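The play food has taken over again

I said in January that I was going to have a proper sort through the pretend food, and I did start, in the sense that I bought a box for it. The box then sat in the hall with somebody's wellies in it until the clocks went forward. But I've finally made a go of it and I feel quite smug, so you're all going to hear about it.

If you don't have small people in your life, you may not know how play food multiplies. You buy one set (ours was a Junell one, from the toy shop that used to be next to the chemist) and then a granny adds a few bits, and then there's a birthday, and before long you're finding sweetcorn in the bath. My friend Asuka Shibata passed on a whole carrier bag of hers when her youngest went off it, which was lovely of her and also, I now think, quite crafty.

So last week I tipped the whole lot out on the living room floor and made piles. Fruit, veg, things that go in a sandwich, and a pile for things I couldn't name. That last one was bigger than I'd like. There was a brown wedge that might be cake or might be a steak, and my daughter says it's a shoe.

The veg are my favourites, I've decided. A good pepper is a joy to hold – nice and round, fits in a small hand, doesn't roll under the sofa the minute you look away. Strawberries are the ones that get chosen first, every time, and so they're the ones that go missing.
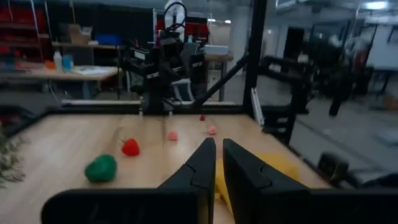

Anyway, the little bits are where it all falls down. Anything smaller than a strawberry has a life of about a fortnight in our house before it goes down the back of something. I've stopped minding. They now live in an old margarine tub with a lid, and the lid goes on before tea, and if a piece isn't in the tub by then it takes its chances with the hoover.

I did look at buying one of those wooden market stalls to keep everything in. Rullmont do a gorgeous one with a stripy awning, and I got as far as measuring the alcove. It needed 700 mm and we haven't got it, not with the radiator there. So it's the box for the big things, the tub for the small things, and a low table to play on. Cheap, a bit ugly, works fine!

The washing was easier than I expected. Warm water, a squirt of washing-up liquid, an old toothbrush for the stalks, then everything out on a tea towel overnight. Don't soak the wooden ones. I did that with a lemon once and the paint came off in my hand like sunburn.

Next job is the dressing-up drawer, which I can't shut. If anyone knows how to get glitter glue off a cape, leave me a comment – I've tried vinegar and now it's a glittery cape that smells of chips.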